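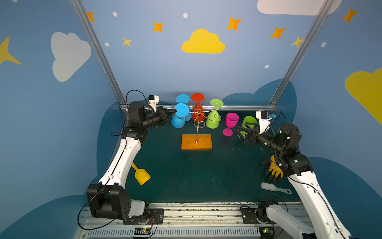 Fig. 1. Verre à vin bleu.

Histoire des arts de la table, séance 3 : la couleur dans le verre
Notes de cours, salle 103, mardi

Bon, on reprend là où on s'était arrêtés la dernière fois, c'est-à-dire au moment où j'essayais de vous convaincre que le verre incolore est une invention bien plus difficile que le verre coloré. Je sais que ça en a laissé quelques-uns sceptiques (j'ai vu les têtes au fond), alors je recommence par là, et ensuite on passe au bleu, qui va nous prendre l'essentiel de l'heure et demie.

Le verre « naturel »

Prenez du sable, un fondant et un peu de chaux, chauffez très fort : vous obtenez du verre. Le sable apporte la silice, qui toute seule ne fond qu'au-delà de 1 700 degrés, température hors de portée d'un four à bois. Le fondant (de la soude ou de la potasse) fait baisser cette température, et la chaux stabilise le tout, sans quoi votre joli gobelet s'abîmerait au contact de l'eau. Jusque-là, tout le monde suit.

Le problème, c'est que le sable contient presque toujours du fer. Même très peu de fer suffit à teinter la masse. Selon l'état d'oxydation, ça tire sur le bleu-vert ou sur le jaune-vert, et c'est pour cette raison que tant de verres anciens ont cette teinte un peu marécageuse que moi j'adore et que mes étudiants trouvent en général assez moche. Le verre forestier du Moyen Âge, fait avec des cendres de bois ou de fougère, en est le meilleur exemple. Retenez le mot allemand, Waldglas, vous le croiserez dans toutes les notices.

Pour se débarrasser du vert, on ajoute du manganèse. On l'appelait « savon des verriers », et le nom est bien trouvé. Il oxyde le fer, dont la teinte devient moins gênante, et sa propre nuance violacée compense ce qui reste de jaune-vert. Mettez-en trop et votre verre devient franchement violet, ce qui fait un deuxième procédé pour le prix d'un ! Petite curiosité au passage : certains verres décolorés au manganèse virent au mauve après des années de soleil. Si vous tombez un jour sur de vieilles vitres légèrement violettes, pensez-y.

À Venise, au XVe siècle, on met au point le cristallo, très pur, très clair, à partir de cendres de plantes soigneusement purifiées et de galets de quartz broyés. On associe le nom d'Angelo Barovier à cette réussite, même si je vous invite à la prudence sur les inventeurs uniques. Le cristallo n'est pas du cristal au sens moderne, il ne contient pas de plomb ajouté. Je l'ai lu trois fois dans les copies de l'an dernier, ne me faites pas ça.

Le bleu, enfin

Il y a deux grandes familles de bleu dans le verre, et je vous demande de savoir les distinguer au moins sur le papier.

Le bleu de cobalt d'abord. C'est le bleu profond, dense, celui des flacons de pharmacie et des salerons doublés de verre. Le cobalt est un colorant d'une puissance redoutable, une toute petite proportion dans la composition donne déjà une teinte intense. Il supporte très bien la chaleur et réagit peu à l'ambiance du four, ce qui en fait un ami fidèle du verrier. On l'utilisait déjà en Égypte au Nouvel Empire. En Europe, à l'époque moderne, il vient beaucoup des monts Métallifères, en Saxe et en Bohême, et circule sous deux formes : le safre, minerai grillé mélangé à du sable, et le smalt, un verre bleu réduit en poudre qui sert aussi aux peintres. Le mot cobalt viendrait des kobolds, les lutins des mines, que les mineurs accusaient de leur refiler un minerai inutile et toxique. L'arsenic associé au minerai faisait le reste.

Le bleu de cuivre ensuite. Plus clair, plus près du turquoise, et beaucoup plus capricieux. Dans un four bien oxydant, le cuivre donne du bleu ou du bleu-vert. En atmosphère réductrice, il peut donner un rouge opaque ou un rubis, et là vous n'avez plus du tout le même objet. C'est le même métal ! Je trouve ça merveilleux et je le redis chaque année avec le même enthousiasme, désolée pour les redoublants.

À l'œil, attention. Un verre mince au cobalt peut paraître assez clair, et un verre épais au cuivre peut paraître assez sombre. La couleur perçue dépend de la concentration du colorant et aussi de l'épaisseur que la lumière traverse. Voilà pourquoi une jambe pleine semble souvent plus foncée que la paroi de la coupe, alors que tout vient du même creuset. Le fond compte aussi énormément. Un verre bleu posé devant un mur bleu perd une bonne partie de ses contours, et sur une nappe blanche il les retrouve. Quand vous rédigez une notice, notez toujours sur quel fond vous avez regardé la pièce, et sous quelle lumière.

Teinté dans la masse, doublé, peint

Trois façons de faire, que les vendeurs mélangent allègrement.

Teinté dans la masse : le colorant est dans le verre en fusion, la couleur traverse toute l'épaisseur. Regardez le bord de profil, il est coloré comme le reste.

Doublé (ou plaqué) : une couche colorée sur une couche incolore, ou l'inverse. On peut ensuite tailler la couche extérieure pour faire apparaître le clair en dessous. C'est la grande spécialité de la Bohême au XIXe siècle, et la tranche vous donne la réponse tout de suite, on y voit les deux couches.

Peint, émaillé ou laqué : la couleur est en surface. L'émail est cuit et tient bien, la peinture à froid tient mal et s'use d'abord là où on pose les doigts et les lèvres. Une usure régulière au buvant est un indice précieux.

Liette Dufour, qui vous accueillera à la réserve, a une méthode que je vous recommande : la tranche d'abord, puis le pied, puis seulement la couleur. Elle dit que la couleur rend paresseux, et après quelques années à ses côtés je dois bien lui donner raison.

Pourquoi boire dans un verre bleu ?

Question posée par l'un d'entre vous mardi dernier, et j'avais répondu n'importe comment parce qu'il restait deux minutes. Je reprends.

Le discours dominant chez les amateurs de vin, aujourd'hui, c'est que le verre doit être incolore pour qu'on juge la robe. C'est une exigence de dégustateur, et elle n'a pas toujours été celle des tables. Le roemer rhénan, à jambe large et garnie de pastilles, est vert, et personne ne s'en plaignait. Plus tard, on trouve des services où chaque vin a sa forme et parfois sa teinte, avec un goût marqué pour les verres colorés destinés aux blancs du Rhin. On a souvent écrit que la couleur servait à masquer un vin trouble. C'est plausible, c'est joli à raconter, et je n'ai jamais vu de source qui me satisfasse tout à fait. Mettez un conditionnel.

Il y a un cas où le bleu a une vraie fonction : les verres de dégustation d'huile d'olive, volontairement bleus pour que la couleur de l'huile n'influence pas le jury. On cache pour mieux goûter. Des dégustations de vin à l'aveugle se font aussi dans des verres noirs, même principe poussé jusqu'au bout.

Et puis il y a tout bêtement le plaisir. Un service coloré met de la gaieté sur une table, il s'assortit (ou pas) à la vaisselle, il se remarque. Ma grand-mère avait des verres bleus qui ne sortaient que pour le cidre, allez savoir.

Étude de cas : l'inventaire Closard

On travaillera sur l'inventaire Closard, que Tomás Gilmartin a saisi et que vous trouverez sur l'espace du cours. Il compte 2235 fiches, dont presque 715 portent le mot « bleu » quelque part. Le piège est dans ce « quelque part » : sur certaines fiches c'est la couleur du verre, sur d'autres celle d'un filet émaillé, et j'en ai même trouvé où il s'agissait de l'étiquette. Ne faites donc aucun tri automatique sans relire.

Vous verrez aussi passer trois noms de fournisseurs. Hadholm livre surtout de la gobeleterie courante. Mavarness, c'est du service à pied, avec des appellations de teintes assez fantaisistes (« bleu d'orage », « bleu lessive », je n'invente rien). Bustos apparaît dans les dernières liasses, souvent pour des remplacements de pièces cassées, et c'est à mon avis la partie la plus intéressante. Un verre remplacé n'a jamais exactement la teinte de ses voisins. Comparez les descriptions d'une liasse à l'autre et vous verrez les rédacteurs s'arracher les cheveux.

À préparer

Choisissez une fiche de l'inventaire et réécrivez-la proprement, une page maximum. J'attends la forme (coupe, jambe, pied), la technique de fabrication si elle est indiquée, le type de coloration avec votre degré de certitude, les dimensions. Séparez bien ce que dit la fiche de ce que vous en déduisez. Pas de « magnifique », pas de « rare », on laisse ça aux maisons de vente.

Pour le vocabulaire, révisez : paraison, canne, pontil, marque de pontil, buvant, jambe, bouton, balustre, recuisson. Je redonne la définition de la recuisson, elle a mal passé la dernière fois : c'est le refroidissement lent et contrôlé de la pièce, pour relâcher les tensions internes. Un verre mal recuit peut se fendre tout seul bien plus tard, sur son étagère, et ça surprend.

La visite de la réserve se fera en avril, en deux groupes. Crayon à papier uniquement, pas de bagues, pas d'écharpes qui pendent. Liette prête des loupes, pensez à les rendre.

Séance suivante : le verre rouge, l'or, le cuivre encore, et pourquoi ça rate si souvent.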